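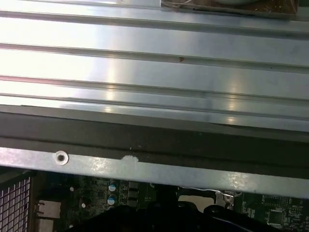
Kornmont Repair Evenings - Questions we get asked a lot

Last tidied up in June. If your question isnt on the list, email or ask at the desk.

When are you open?
Friday, 6pm till 9pm. Last item booked in at 8.15. Doors stay shut before 6, we're setting up tables.

Where exactly?
Pakzad Hall, side entrance, up the ramp. Not the front door, that's the dance school. Bikes can go in the yard. Parking on the street is free after 6.

Do I need to book?
For sewing and bikes, no. For anything with a plug or a battery, yes please. Electricals fill up by Wednesday most weeks. Booking form is on the Sukeo page, same link as before.

What does it cost?
Nothing for the repair. Parts at cost. Donations go in the tin, or by card at the desk. The hall costs us 42 pounds an evening so every bit helps.

How many things can I bring?
One per visit. Two if it's quiet, ask Elaheh at the desk. Please don't turn up with a boot full.

Is there a size limit?
If you can carry it in on your own, fine. No washing machines, no fridges, no tumble driers. We did one tumble drier and it was a mistake.

What WON'T you look at?
Microwaves. Gas anything. Petrol mowers. Electric blankets. Swollen batteries - don't bring these into the building at all, take them to the tip and tell the staff there what it is.

Can you fix my laptop?
Maybe. Slow, noisy, hot, won't charge: bring it, with the charger. Cracked screens: look up the price of the part first, it's often more than the machine is worth. Back up your files before you come. We can't be responsible for lost photos etc.

My desktop PC keeps shutting itself down. Worth bringing?
Yes. Tower only, leave the monitor and keyboard at home, we have spares. Quite often it's dust or dried out paste under the heatsink. Behrouz does these and they take an hour or so, so book the 6 o'clock slot if you can.

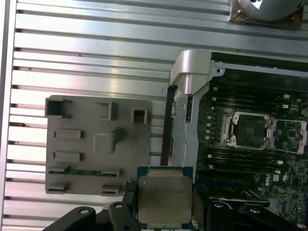
Aluminium heatsink with a grey plastic bracket on top of the fins.

Can I clean the fans out myself first?
You can. Unplug it, hold the fan still with a finger, soft brush or canned air, outdoors if you can. Don't use the hoover nozzle right up against the board. Don't take the heatsink off unless you have fresh paste to put back on.

Do I have to stay while it's being fixed?
Yes. It's not a drop-off service. You sit with the repairer and help, or at least hold the torch. Tea is 50p, cake when there is any.

What if it can't be fixed?
You take it home again. We've no storage and the hall won't let us leave things overnight. We'll tell you where it can be recyled.

What if you make it worse?
Doesn't happen often but it can. You sign a form at the desk saying you understand that. Everything with a mains plug gets a safety test before it leaves, and if it fails we cut the plug off. Sorry, no arguing about this one.

Should I order the part before I come?
Better not. Let us look first, people order the wrong one all the time. If we know what you need, Casimiro will write down the part number and you come back another week. You keep your place, no need to rebook.

Do you sharpen knives?
Yes, Gholamreza, up to four knives per person. Wrap them in a tea towel. No serrated ones, no scissors with a bent blade.

Clothes?
Zips, hems, holes, buttons. Washed please!! Bring matching thread if you've got it. No wedding dresses.

Can children come?
Yes, with an adult. Not at the soldering table though.

I'd like to help. Do I need qualifications?
No, except for mains electricals, where we need to see you've done the testing course. Sewing people very wanted at the moment. Also someone who can do clocks. Talk to Parisa.

Are you open over the summer?
Closed for August. Back first week of September, times the same.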